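The Case for the Molded Lip

Most complaints about bathroom vanities concern the bowl or the faucet. The joint at the back gets less attention, and it decides how the top ages. In the Estberg apartments we specified a separate backsplash strip, bedded in sealant. By March, 13 of the 167 units had a discolored joint.

A raised lip formed as part of the deck removes one seam. The remaining joint sits higher, away from standing water, and a cloth runs up the curve without catching.

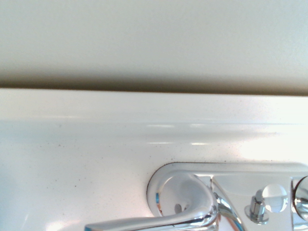

White deck with rounded rear lip against a plain painted wall. Fine dark specks on the surface.

The objection is dust. A glossy white top shows every particle, and clients at Trovenstead asked for speckled gray for that reason. I disagree with them. Grit that can be seen gets wiped off before it is rubbed in - a patterned top hides it until the finish is dull.

I would also leave the wall behind it as paint. Tile above a 2-inch lip adds 5 feet of grout line to a typical vanity and protects very little.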